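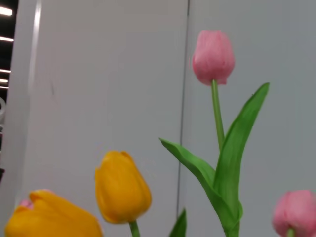 Making up a bedtime story when you have nothing left

Every household with small children reaches the night when the library books are overdue, the good picture book is under the couch, and somebody in pyjamas says "tell me one from your mouth." These tips were worked out in our house in Stustley, mostly lying down.

Start with an animal and a chore

An animal alone gives you nothing to do. A badger is a badger. A badger who has to return a ladder is a story, and you can be halfway through it before you've decided anything else. Good chores: returning things, looking for the lid, waiting for the plumber. Poor chores: taxes, although the raccoon who did his own got us through most of October.

Keep a jar

Write animals on one colour of paper and chores on another, fold them up and put them in a jar by the bed. Use an old pickle jar and wash it well, unless you want every story to smell of dill. Let the child draw the slips. If you draw them yourself you will be accused of favouring the otter.

We cut ours from the backs of Florance Hardware flyers, which take pencil nicely and pen not at all.

Watch your moral

Children can hear one coming down the hall. If the fox has learned to share by the end, fine, but let him be a bit sour about it. The stories my two ask for again are the ones where the wrong animal gets the pie.

Write down the names

This is the tip I'd give if I were only allowed one. You will name the goose something at 8 o'clock on a Tuesday sort of evening, forget it completely, and be corrected for the rest of your natural life. Keep a cheap notebook on the night table with the animal, the name, the town and anything it has sworn never to do again. Ours also has a map of a river that has had to change direction twice.

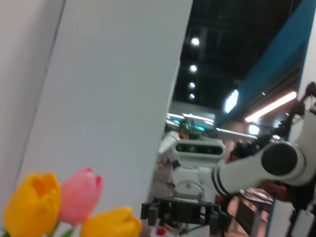 A pencil on a string saves hunting for one in the dark. Tie the string to the notebook and not to the lamp. We tried the lamp.

Lighting

Dim, and behind you. The Nautiyal clip lamp we've had for years is good for this, once you bend the neck toward the wall and stop it glaring like a customs officer. Bright light invites questions, and questions invite a second story. If your bulb is too strong, change the bulb. Please don't drape a sock over it.

How long to go on

Seven minutes is plenty. Twelve if there's been a thunderstorm. Any longer and the person who falls asleep will be you, generally in the middle of a sentence, and you'll be poked awake to explain why the porcupine was talking about the dental plan.

Endings

– Somebody goes home and has soup.
– It starts to snow and everyone agrees to finish the ladder business in spring.
– The train to Arus leaves, with the hat on it.

Any of these can be stuck on any story at a moment's notice. Soup is the strongest. I've ended a sea battle with soup.

Voices

Pick two voices you can do lying down and share them out. A gruff one and a worried one will cover most of the forest. Don't give the main animal an accent on the first night, as you'll be held to it through head colds, long car rides and the time your mother-in-law is listening from the landing.

Requests and repairs

If you're asked for the same story again, you may shorten it, but only in the middle. The beginning and the end are checked. Should you be caught skipping, say the bear took a shortcut, then put the bit about the bridge back in tomorrow.

Recycle freely after a year or so. Change the moose to a heron, change the ladder to a wheelbarrow, and keep the soup. And check the jar now and then for slips added by other hands. Ours currently has one that just says "bum".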